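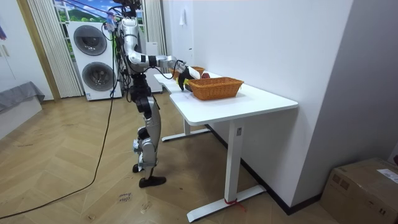 By Washington Peixoto
December

About Brevlow

Brevlow tests humanoid robots on household tasks for Nowakowski and other manufacturers. Our test flat is in Brananton. We record faults, find the cause and report it to the maker in writing.

Our present stopping rules date from a fault on a Wednesday, during basket sorting. After 3,426 completed picks, the right elbow drive lost its position signal and the forearm kept moving for 300 milliseconds. The hand struck the desk. One finger joint was replaced. There were no injuries.

The cause was a worn connector in the arm cable. The software limit had been set at 45 degrees past the safe angle and did not trip. It is now set at 15. Connectors are checked before each session, and a second person holds the stop button.

The full fault report is kept at our Flomarska office and is sent to clients on request.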